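Ceramic Glaze Technician (Domestic Tableware)
Gronbridge Pottery, Makora Works

Reference: GP/1303
Hours: 40 per week, days
Contract: Permanent, subject to a probationary period
Reports to: Tamsin Nepia, Technical Manager
Posted: 2/4/26

Gronbridge makes glazed stoneware for cafés, hospitals and home use. The Makora works runs two electric kilns and one gas kiln, with a glaze laboratory on the ground floor and a test store above it. We are recruiting one glaze technician to work in the laboratory. The post is new and follows the transfer of colour matching from our McPhee site, which now handles casting and mould work only.

The technician will prepare and test glaze batches, keep the recipe records up to date and report on faults in fired ware. Most of the work is routine. A batch is weighed, milled, sieved, adjusted for density and applied to test tiles, and the tiles are fired with the next production load. Results are entered in the recipe system on the day the kiln is unpacked. The system currently holds 3,410 recipes, many of them out of use, and part of the first year will be spent marking which can be withdrawn.

Main duties

Weigh and mix raw materials to the written recipe, and record lot numbers.
Measure density and viscosity of slop glazes before each production run.
Fire and assess test tiles for colour, gloss, crazing, pinholes and crawling.
Carry out thermal shock and acid resistance tests on finished pieces.
Check measured colour against the approved standard and advise production on whether to release, hold or re-fire.
Maintain the mill, sieves, spray booth and balances, and book outside calibration when due.
Keep dust control records for the laboratory.

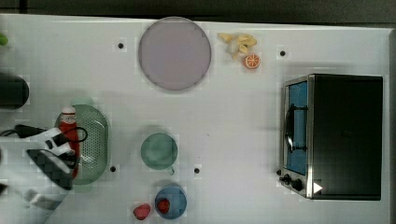

Colour matching will take up a large share of the week. The pale range is the hardest to hold steady, as small changes in kiln atmosphere or glaze thickness show up more readily than they do in the dark glazes. A pinkish-lavender such as that of the large round plate may read as grey under one lamp and as pink under another, and the technician must be able to describe the difference in measured values as well as by eye. Readings are taken at fixed points on each piece, with the rim recorded separately. Training on our spectrophotometer will be given.

The laboratory also supports Viton, our range for hospital kitchens. Viton pieces pass through a dishwasher cycle test before any change of recipe is approved. The technician will load and unload this test, inspect the pieces at set intervals and write a short report for the technical manager.

Essential

A level 3 qualification in ceramics, chemistry, materials or a related subject, or equivalent experience in a works laboratory.
Ability to work accurately to written methods.
Confidence with percentages, ratios and unit conversion.
Clear written English for test reports.
Normal colour vision. A standard colour vision test forms part of the second interview.
Ability to lift bags of up to 12 kg, with or without reasonable adjustments.

Desirable

Experience of stoneware glazes fired in both oxidation and reduction.
Use of glaze calculation software.
Knowledge of the rules on metal release from articles in contact with food.

Terms

Pay is set on the works technical scale and the starting point depends on experience. The scale is sent to all applicants on request. Overtime is paid at time and a half and is not compulsory. Holiday entitlement follows the statutory minimum in the first year and rises by one day for each completed year, up to a limit of five extra days. Protective clothing and a fitted respirator are supplied. Respirators cannot be fitted over a beard; powered hoods are available on request.

How to apply

Send a CV and a covering letter of no more than two pages to Coralie Trevaskis, Personnel Office, Gronbridge Pottery, quoting the reference at the head of this notice. The letter should describe one fault you have traced in a material or product, the tests you used and the result. Applications without a letter will not be read.

Interviews will be held at the Makora works before the end of April. The first lasts under an hour and includes a short weighing exercise. Candidates called to the second will be shown round the kilns and should wear flat, closed shoes. Travel costs within the county are refunded on production of receipts.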